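Projects > Ledik bench cell > Minutes

Print this page | E-mail this page

LEDIK BENCH CELL: MINUTES OF THE SEPTEMBER MEETING
Held in the Graltelell meeting room, start 4:15 p.m.

1. Previous minutes
Accepted with one correction. Item 3 said the arm "is now repeatable." The word "now" was challenged, then the word "repeatable." Both struck.

2. State of the cell
The setup party reported that the small arm is back on its base block in the middle of the table, with a board on either side of it and the white paper down. The cardboard box stays at the left end of the table. It was asked whether a box belongs inside a work area. The setup party said the arm has to put blocks somewhere. Left as is.
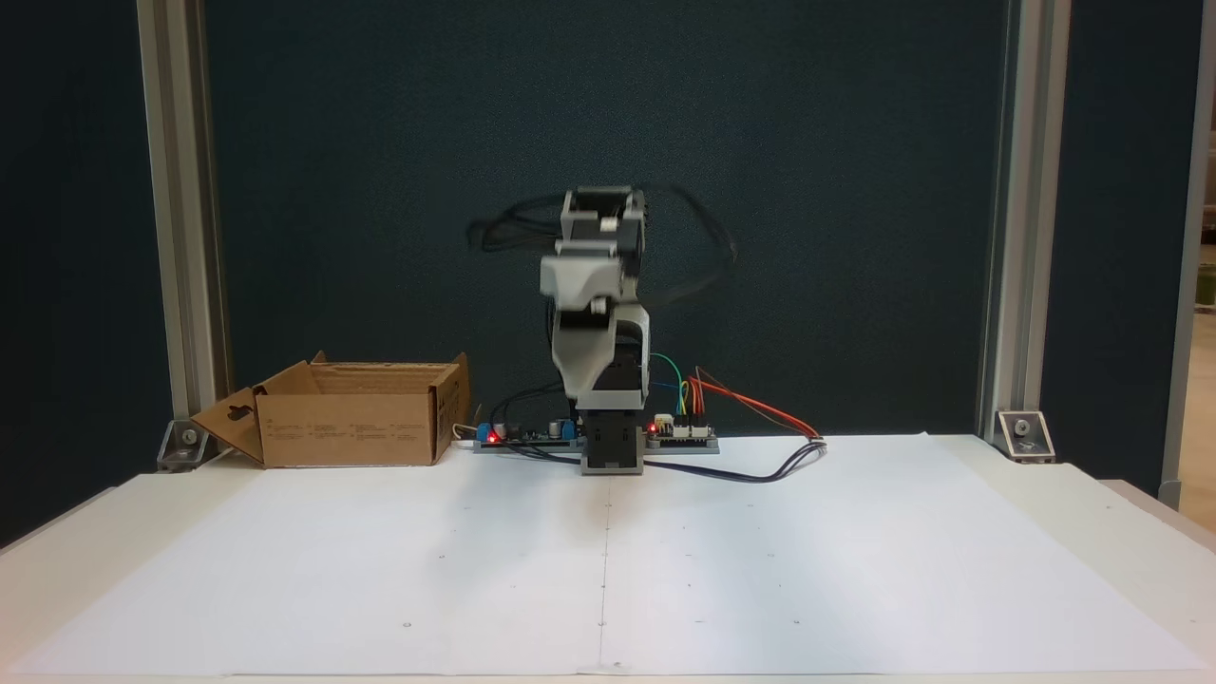 The fast swing came up again. The arm was run through the Canura motion file, 200 cycles, and the report calls the result "satisfactory." Several present wanted to know what it was satisfactory compared to. No limit had been written down before the run, so there was nothing to pass or fail. The report also says the cable loop at the top of the arm "shows no wear," but no one had noted its condition beforehand. Agreed that the report be filed as a run log and the word "test" taken out of its title.

3. Joint speed
The speed setting is 600 in the motion file and 200 in the setup sheet. The setup party believes the sheet is old. The meeting was not persuaded that anybody knows which one the controller reads at power-up. To be checked with the arm unloaded.

4. Wiring
The jumper wires between the arm and the electronics are push-fit and have no strain relief. Two dropouts were logged last month and both were put down to software. The minutes should show that this was doubted. Proposal to tie the bundle down behind the base and leave slack at the elbow only. Carried.

A second proposal, to buy the Huỳnh harness kit, was not carried. The quote runs to 22 items and does not say which of them fit this arm. The supplier's claim that it "ends intermittent faults" was read aloud and not discussed further.
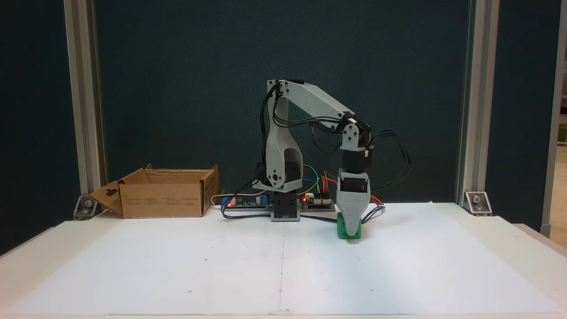

5. Picking the green block
The setup party says the gripper now reaches the block at the first try after homing. Asked how many tries that covers, the answer was 5, all in one afternoon and all by the same operator. The meeting would like to see it done by someone else, after a cold start, with the block placed by hand and not lined up on the seam in the paper. Until then the status sheet stays at "not shown."

It was also pointed out that the homing offsets live on one laptop. A copy is to be put on the shared drive under the cell's name.

6. Actions
- Read back the speed setting at power-up and correct whichever document is wrong. Setup party.
- Tie down wiring behind base. Setup party.
- Write a pass limit for the swing run before it is run again. Whoever wants it run.
- Repeat block pick, different operator. Open.
- Copy offsets to shared drive. Setup party, before leaving today.

7. Any other business
Request for a second arm. Deferred until the first one has got through item 5.

Closed 5:05 p.m.

Comments (5) | Shares (0)
Print this page | E-mail this page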